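The Groner Handover

The night technician at Govstead inherited the gripper at cycle 3,674, along with a service log and a drawer of black tape. The log was kept in two hands. The first stopped in July.

Procedure called for new tape on both pads every 276 cycles. Open the jaws, peel, wipe, wait 10 minutes, wrap, press for 60 seconds. The last entry in the first hand read: "Left pad slips. Falcão says recalibrate. Do not recalibrate."
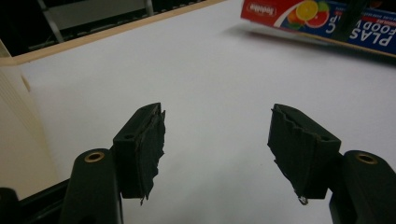
Slip was a question of edges. The technician had learned this at Zerkimberg, on an older Groner unit with worse bearings. A torn edge lifts, the lift catches the film, and the jaw reports a grip it does not have. Both pads had gone ragged along the top, and under the right one hung a small silvery curl. The log had no code for that. The technician wrote "metal, right pad, lower edge" and went to find tweezers.

At 2:00 the call came from Falcão – recalibrate, they said, and close the ticket. The technician agreed, put down the phone and cut two lengths of tape. Under the entry from July went one line: "Slips. Retaped. Did not recalibrate."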